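DNC 108: Fundamentals of Ballet Technique
Handout 2 -- Turnout, Placement and the Standing Leg
Instructor: Sibel Kırmızıgül
Studio: Lostemley Hall, lower level

Read before the second week of April. Bring a copy to class; the barre sequence at the end will be given without demonstration.

Turnout

Turnout is outward rotation of the whole leg. Most of it comes from the hip joint. A smaller amount is available at the knee when the knee is bent, and a little more at the ankle and foot. In this course, only the hip portion is trained.

The range available at the hip depends on the shape and angle of the socket, the shape of the neck of the femur, the ligaments at the front of the joint, and the strength of the deep rotators. Training affects the last of these most directly. Bone shape in an adult will not change, and students should not expect a flat 180-degree first position from exercise alone.

Finding working turnout: stand in parallel with the legs straight and the weight over both feet. Rotate both legs outward from the hip, lifting the toes slightly and pivoting on the heels. Lower the toes. The resulting angle is your working first position. If the feet have to be adjusted further after a plié, the position was too wide to begin with.

Common faults

Rolling in. The inner arch drops and weight moves toward the big toe joint. It usually indicates that the feet are turned out further than the hips.

Tucking. The pelvis is tilted under and the gluteal muscles grip. The front of the hip shortens and the working leg cannot lift freely to the back.

Sitting in the hip. Weight sinks into the standing leg and the pelvis shifts sideways. Check in the mirror that the two hip bones stay level in retiré.

Placement

Weight is carried over three points of each foot: the heel, the base of the big toe and the base of the little toe. When moving from two feet to one, the pelvis travels a short distance toward the standing leg before the other foot leaves the floor. Students tend to omit this transfer at faster tempos -- the result is a hop or a grab at the barre.

The hand rests on the barre slightly in front of the shoulder, with the elbow down. It should be possible to lift the hand at any point in the exercise without changing anything else.

Barre sequence for Handout 2

Music: 3/4, moderate. Recording: Ploltow piano set, track 20.
Preparation: four measures, arm through first to second.
Two demi-pliés and one grand plié in first, second and fifth.
Tendu en croix from fifth, four in each direction, closing on the count.
Slow retiré, hold four measures, lower through coupé.
Balance in retiré, both arms in first, eight measures.
Repeat on the left.

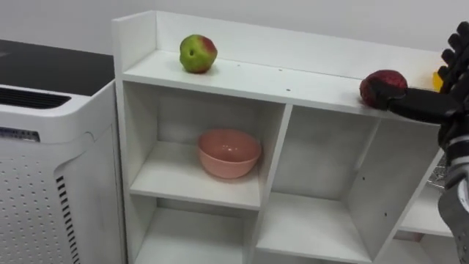
Fig. 2. Two apples on the top of a white cubby shelf.

Self-check

Write a short response to each point and hand it in at the start of class.

1. State where your working first position differs from the one you used before this course.
2. Name the side on which retiré is less steady, and the fault from the list above that applies.
3. Describe the weight transfer before retiré in your own words.

Reading: Stirar course reader, p. 34 to the end of the section on the hip. The section on pointe work is not assigned.

Footwear: soft shoes only, with elastics sewn. The Tak split-sole model is acceptable, but full soles are preferred for this unit -- they make rolling in easier to feel.

Next handout: battement dégagé and use of the floor.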